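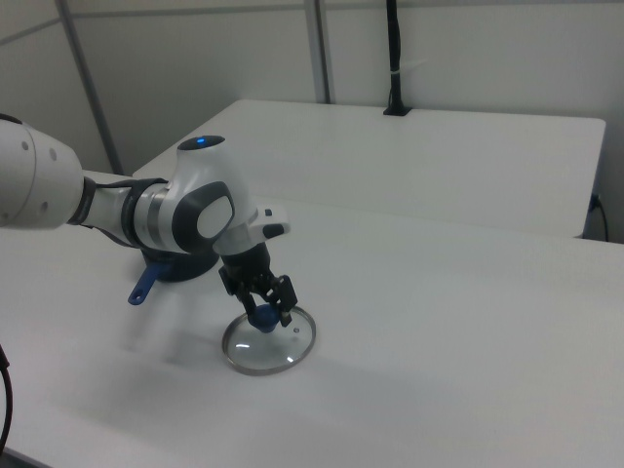 Page last changed: December, 4:40 p.m.

Cookware check – pans with glass lids
Greenwood shared kitchen, Ukcombe

For use at the end of each month and whenever a piece comes back from loan. Mark each line OK, Watch or Remove. Write the comment the same day.

Part A. Glass lid

A1. Glass free of chips and scratches you can feel with a fingernail. OK
Comment: Go over both faces under the bench light. Clear glass hides a scratch when it lies on a white table, so hold it against a dark cloth as well.

A2. Steel rim tight all the way around. OK
Comment: Run a dry cloth along it. If the cloth snags, mark Remove.

A3. Lid lies flat on the table with no rocking. OK
Comment: Press lightly at four points near the rim.

A4. Knob firm, no turning. Watch
Comment: The blue knob had a slight turn in it last month. Screw tightened from below. Check again next time, and do not overtighten, as the glass around the screw can crack.

A5. Steam vent open, grommet seated. OK
Comment: Clear with a wooden toothpick only. Starch from rice is the usual cause of a blocked vent.

A6. No sudden cooling since last check. OK
Comment: Two lids were lost last winter after going from the stove straight under the cold tap. The notice over the sink has been put back up.

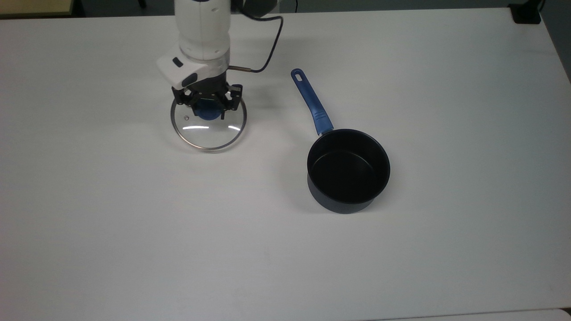
Last updated: December (Part B comments added, Part C reworded)

Part B. Small saucepan, dark with blue handle

B1. Handle fixed firmly to the pan. OK
Comment: Hold the pan body and try to move the handle up, down and sideways. Any play is a Remove.

B2. Handle surface sound, no splits or melted spots. OK
Comment: Handles must not hang over the next burner. Same reminder as last time.

B3. Base flat. OK
Comment: Checked with a steel rule. No gap.

B4. Inside surface clean, nothing flaking. Watch
Comment: Faint marks near the bottom, probably from a metal spoon. Not flaking. Keep in use with wooden or silicone tools.

B5. Lid sits evenly on the pan. OK
Comment: Try it in two positions, half a turn apart.

Part C. Storage and records

C1. Lids stored upright in the rack, never stacked glass on glass. OK
Comment: Rack holds 16. Anything over that goes to the Brernuvari cupboard.

C2. Pans put away with a cloth liner between them. Watch
Comment: Liners missing from the lower shelf. More are on order from Brokik.

C3. Item number in the register matches the shelf label. OK
Comment: Saucepan and lid are entered together as 685. If one part is removed, strike the whole entry and start a new one for the part that stays.

C4. Removed items taken out of the kitchen the same day. OK
Comment: None this month. Cracked glass goes in the hard bin by the back door – wrapped in newspaper, with the bag marked.

Carried over to next check: A4, B4, C2.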